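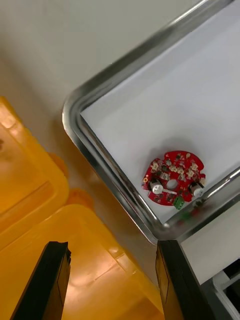

Been using the Fonden sorting set since October and figured I'd write something up before I forget what annoyed me. It's a rectangular stainless tray plus shallow yellow bins, sold for small parts, salvage, bench work, that kind of thing. I bought it for tearing down junk electronics. The tray is the star. Put a sheet of white paper in the bottom and small stuff just pops - a red round board with the two white motors and the green screw terminal still on it reads clear as day against that paper, every little chip on it. On my old dark mat I'd have been squinting. Paper gets dirty, toss it, new sheet, done.

Rim is good. Rounded, raised, polished. Haven't cut myself on it, can't say that for the Dekker tray it replaced, which had a burr on one corner from day one. It does show fingerprints and it throws glare if your lamp is low. I moved the lamp. Fine.

Bins. OK so these are plastic, kind of an orangey yellow, shallow with a thick rolled lip. Easy to grab one handed. Light parts don't hide in them, which was my problem with the deep Wena tubs - you'd dump in leads and caps and never see teh bottom again. Shallow means you can't fill them up though. A big tangle of wire sits up over the lip and then you bump it and it's on the floor. If you do mostly harnesses buy something deeper.

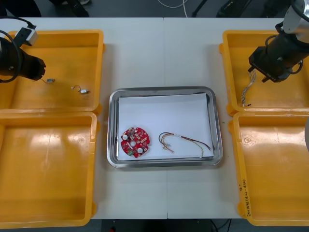 Also the plastic is shiny. Looks nice, wipes down fast, but tiny silver bits (springs, clipped legs, bare wire ends) get lost in the reflections. I've started putting those in the steel tray on the paper and keeping the bins for bulkier stuff. Kind of backwards from what the leaflet says but works for me.

Marker sticks ok on the rim. I write the batch on the side and it stays put through a dry wipe, comes off with alcohol. No label slots, which at this price is cheap of them.

Price - I paid 159 for the set from Sillcombe, part no. 2692 if your searching. Not nothing for a tray and some plastic. Shipping took 3 days, showed up on a Saturday, one bin had a scuff inside. Didn't bother sending it back.

Layout I settled on: tray in the middle, bins left and right, whatever's getting sorted goes on the paper first. Everything in reach, no stacking. Takes up a lot of table, so measure first. My last bench would not have fit this.
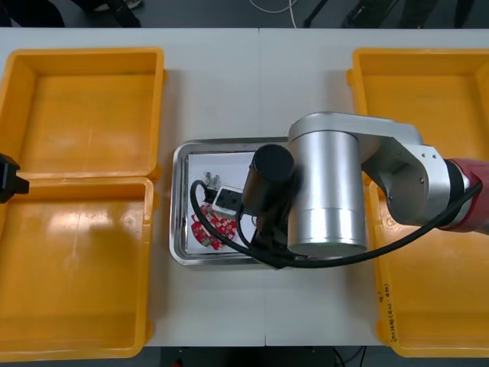 Tray in the middle, yellow bins either side, power strip in for sorting.

Good: tray, rim, paper trick, easy cleaning.
Bad: glare, no label slots, bins too shallow for cable.

Would buy the tray again on its own, not sure about the bins. Knocked off a star for the scuff. 4 out of 5

Darius Stoica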